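Reading the tape after a heavy landing

Brittany Leclerc
November 18, 2020

A flight data recorder does not say why an aircraft was lost. It gives a list of numbers against time, and the work of an investigation is to match those numbers to metal, weather and people. Most public statements after an accident are made before that work has begun.

The Drelow overrun is a fair case. A twin turboprop operated by Friesen left the end of the runway in rain with 26 people on board. All of them got out. Within a day the operator had spoken of a gust, and a former pilot on local radio had spoken of brakes. The recorder was still in its rack in the tail.

Mariama Owusu led the readout. Her first task was to check that the recorder's clock agreed with the tower's. It did not. The unit ran 3 seconds behind the radio log, enough to place the first call from the crew before touchdown when it had in fact come after. Once the two were lined up, the order of events changed and one early theory was dropped.

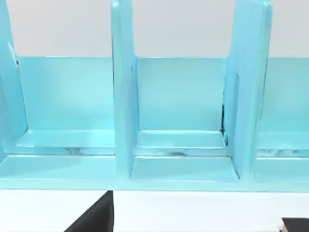 The recorder on this type stores 842 parameters. Few of them matter in a runway overrun. Owusu's group worked mainly from airspeed, ground speed, height above the ground, brake pressure at each wheel, and the position of the power levers. Some of these are sampled several times a second and others only once, so two traces that seem to move together may be nearly a second apart. At landing speed an aircraft covers a long stretch of runway in that time.

The speed trace showed a stable approach until the last part of the descent, when the wind swung behind the aircraft. The crew added power and then took it off late. The wheels touched 1,000 metres beyond the threshold, well past the marked touchdown zone. Brake pressure rose on both sides as expected. The aircraft did not slow at the rate the pressure should have produced.

"You have pressure and you have no friction," says Ravinder Lemieux, who examined the main gear. "That leaves you with the tyres or the surface."

The tyres carried patches of softened rubber, a known sign of a wheel sliding on a thin film of water. Kendra Cormier, who surveyed the runway, found that the grooves in the last third had filled with rubber deposits and grit. Friction tests had been carried out to schedule, but on a dry day, with the test vehicle's own water supply turned low. The figures passed. They said little about the surface in steady rain.
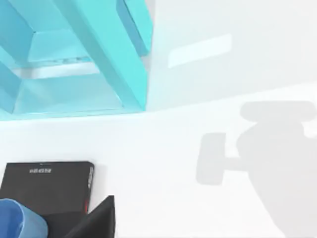

Teal structure resembling a shelf or frame, with a black box. Computer rendering.

Neither finding clears the crew, and neither condemns them. A go-around was available until the wheels were down. Friesen's manual told pilots to abandon a landing if touchdown would fall beyond the marked zone, but gave no call for the other pilot to make. The voice recording has a long silence at that point.

Trevor Melnyk, who trains crews on the type at Cakine, has since added a spoken check at the threshold. If the wheels are not on the runway by the end of the zone, the monitoring pilot says "go around" and the flying pilot does so without discussion. He would like to see it in every manual for the type before the winter season.

The final report is due in December. The draft asks for wet friction tests at a fixed water depth, rubber removal at shorter intervals and a correction to the recorder clock at each major check. The airport has begun cleaning the grooves. The operator has not yet replied on the manual.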